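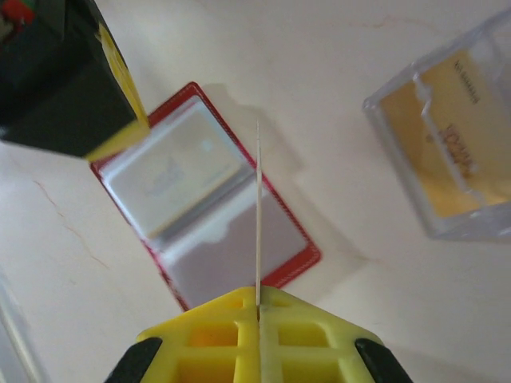
Saoirse Tierney has cleaned and repaired small personal goods at Dolan for nine years. Card wallets make up most of her bench work, and up to 86 of them come through in a busy month. February is the worst.

"People carry these things until they fall apart," she said. "The cover holds up. The plastic sleeves go cloudy, or the edge comes loose."

She starts by opening the wallet flat on a pale surface.

"Dirt shows up on it, and so does any thread that drops," Tierney said. "I used to work on a green mat and I missed things."

For the corners of the sleeves she likes a plain wooden stick with a point. Metal picks scratch, she said, and cotton swabs leave fuzz behind.

"Lint packs into the bottom of the sleeve – you can't get it with a cloth."

Tierney asks customers to take their cards out first. Many forget. She sets those cards aside in an envelope with the ticket number on it.

The bench opens at 8 in the morning. Most cleanings take her less than an hour. New sleeves come from Skiler and take three days.

"Red is hard to match," she said. "I tell people that before I touch the edge stitching."

3 comments

Marge K.: Does she do coin purses too?

tobin_r: Had mine done there. New sleeves fit fine.

Lena: Wooden stick works on phone cases also.

Contact | Copyright Hunura | Back to top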